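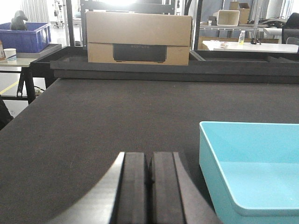
## Grarix 손목 카메라 수집 키트 (탁상형)

로봇 팔 시연 데이터 모으는 분들용 키트. 손목 카메라 + 녹화 소프트 + 작업대 매트 구성. 위 사진은 손목 카메라 시점. 두 손가락 그리퍼, 검정 상판, 오른쪽 아래 청록색 트레이, 건너편에 골판지색 상자.

6월 26일 페이지 수정함. 예전 가격표 들고 계신 분은 버려주세요.

### 구성품

- 손목 카메라 모듈 1개 (브래킷 포함)
- 검정 무광 매트 1장
- USB 케이블 3m, 벨크로 타이 한 묶음
- Dasby 녹화 프로그램 라이선스, PC 1대분
- 종이 설명서 (한글판. 영문은 요청시)

로봇 팔, 그리퍼, 트레이는 **불포함**. 문의 제일 많은 부분이라 굵게 씁니다.

### 뭘 기록하나

영상, 관절 각도, 그리퍼 열림 정도, 타임스탬프. 한 번 시연 = 에피소드 1개 = 폴더 1개. 작업 이름은 시작 전에 입력. 안 넣으면 "untitled"로 저장되고 나중에 찾느라 고생합니다.

실패한 시연도 지우지 말고 실패 태그 달아두세요. 학습할 때 빼는 건 쉬운데 다시 찍는 건 어려움. 태그는 성공 / 실패 / 보류 세 개. 단축키 있음 (F1, F2, F3).

### 설치

1. 브래킷을 그리퍼 하우징 뒤쪽에 고정. 나사 두 개. 너무 세게 조이지 말것.
2. 화면 아래쪽 가운데에 손가락 두 개가 보이도록 각도 조절. 손가락 끝이 안 보이면 다시.
3. 매트 깔고 네 귀퉁이 고정. 들뜨면 그림자 생김.
4. Dasby 실행, 카메라 인식 확인, 시험 녹화 1회.
5. 재생해서 영상이랑 관절값 시간차 확인. 어긋나면 "동기화 다시" 버튼.

케이블은 관절마다 여유 남기고 묶기. 팔을 끝까지 돌려본 다음에 타이 조이세요. 순서 바꾸면 케이블 빠집니다.

### 촬영 환경 메모

- 창문 쪽을 보고 찍으면 밝은 데가 날아감. 인쇄 글씨 있는 물건은 특히 안 읽힘. 블라인드 내리거나 노출 수동으로.
- 배경은 꼭 깨끗할 필요 없음. 선반, 의자, 물병 다 보여도 됨. 단 하루 안에서는 설정 값 바꾸지 말기.
- 물체 시작 위치는 매번 조금씩 바꾸기. 똑같은 자리에서만 찍으면 그 자리에서만 잘 집는 모델 나옵니다.
- 한 작업에 에피소드 73개쯤에서 멈추고 확인하라는 식의 정해진 기준은 없음. 중간에 한 번씩 돌려보고 부족한 위치를 더 찍는 게 나음.
- 조작자 둘이 번갈아 찍으면 조작자 이름도 메모칸에. 손버릇이 데이타에 그대로 남아요.

### 사양

| 항목 | 내용 |
|---|---|
| 모듈 무게 | 73 g |
| 연결 | USB-C |
| 케이블 | 3 m |
| 저장 | 로컬 디스크 (클라우드 전송은 선택) |
| 에피소드 목록 한도 | 프로젝트당 1,000개 |
| 부품 번호 | LYM-827 |

1,000개 넘어가면 프로젝트를 새로 파야 합니다. 한도 늘린 버전은 10월 예정. 날짜는 아직.

### 호환

Lyimo 어댑터 판 쓰면 대부분의 두 손가락 그리퍼에 붙음. 흡착식은 안됨. 세 손가락은 브래킷이 걸려서 비추천. 애매하면 그리퍼 옆면 사진이랑 나사 간격 치수를 보내주세요, 보고 답 드림.

타사 녹화 프로그램에서도 카메라는 일반 USB 카메라로 잡힘. 다만 관절값 동기화는 Dasby에서만.

### 주문 / 배송

- 국내 창고는 Tremstead 물류에서 출고. 평일 오후 2시 전 주문은 당일.
- 매트만 추가 구매 가능. 브래킷 단품도 있음.
- 학교, 연구소는 견적서 먼저 요청하세요. 사업자등록증 사본 같이 보내드림.
- 개봉 후 반품은 카메라 봉인 스티커 안 뜯은 경우만 됩니다.
- 초기 불량은 시험 녹화 파일 첨부해서 문의. 파일 없으면 확인이 오래 걸려요.

문의는 페이지 하단 양식으로. 전화는 오전에만 받습니다.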